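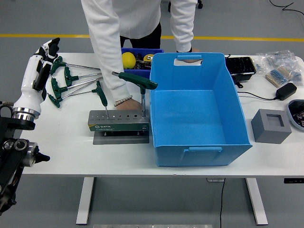

Most plastic starts out as oil or gas from deep under the ground. Factories heat it and break it into small molecules, then join those molecules into very long chains. The long chains are called polymers. A big storage bin, like the light-blue one on the table, is made of polymers, and so are many carrier bags and drinks bottles.

How does plastic get its shape?

It arrives at the factory as pellets the size of lentils. A machine melts the pellets and pushes the hot plastic into a metal mould. Cold water runs through pipes inside the mould, so the plastic sets quickly. Then the mould opens and the new object drops out. Gaps for handles are usually part of the mould – they do not have to be cut out later.

The Gatard factory in Bristthorpe makes buckets this way. It can make 3,143 of them in one day.

Can plastic be melted again?

Some kinds can. They go soft when they are heated and hard when they cool, and this can be done more than once. Other kinds set for good and will burn before they melt. Saucepan handles are often made from the second sort.

Try it at home

Look underneath a plastic tub or bottle. You may find a small triangle with a number from 1 to 7 inside it. The number tells you which plastic it is. Number 5 is polypropylene – it is often used for yoghurt pots and margarine tubs.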